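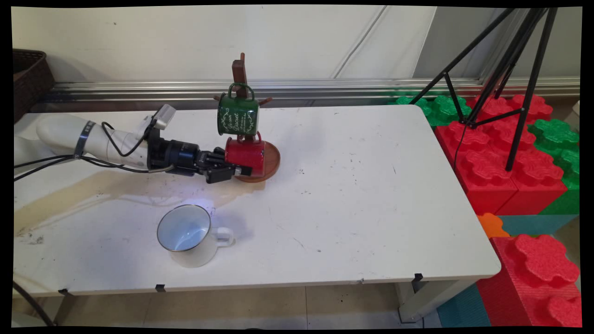 The Dretach mug tree with the green enamel mug hung up, the red one at the base and the white one still on the table.

I bought the Dretach mug tree in August, mostly because Eftychia Triantafyllou had been going on about hers and I was tired of a cupboard full of mugs stacked two deep. The listing had over 3000 ratings and they were nearly all glowing. I don't trust that much glowing.

What you get is a dark brown post with short pegs and a round base in a redder wood. The two browns don't match. Maybe that's the look they were going for, but mine came across as parts from two different boxes.

The pegs are my main complaint. A thin enamel handle loops over one fine, and the green mug with the white script looks nice up there, I'll give them that. Short pegs don't leave you much room for error, though, and anything with a chunky handle needs a careful aim. The page says it suits "all standard mugs," whatever those are.

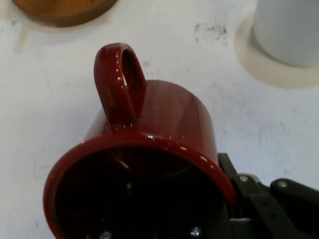 Red mugs are my weakness, so I have too many of them, and heavy glossy ones are where I'd be careful. Load one side before the other and the whole thing leans. I ended up hanging them in opposite pairs, which is more thought than I want to give to a coffee cup at 6:00 AM.

It also does nothing for drips. Hang a mug straight from the sink and the water goes down the post and onto whatever is underneath. Dretach could have cut a groove in the base. The Plelis one has a tray, but it's wire and ugly.

Assembly was one screw and took no time. After 16 weeks the post hasn't worked loose, which I fully expected it to.

Would I buy it again? On sale, maybe. If your mugs are light and you dry them first, it's fine. Three stars.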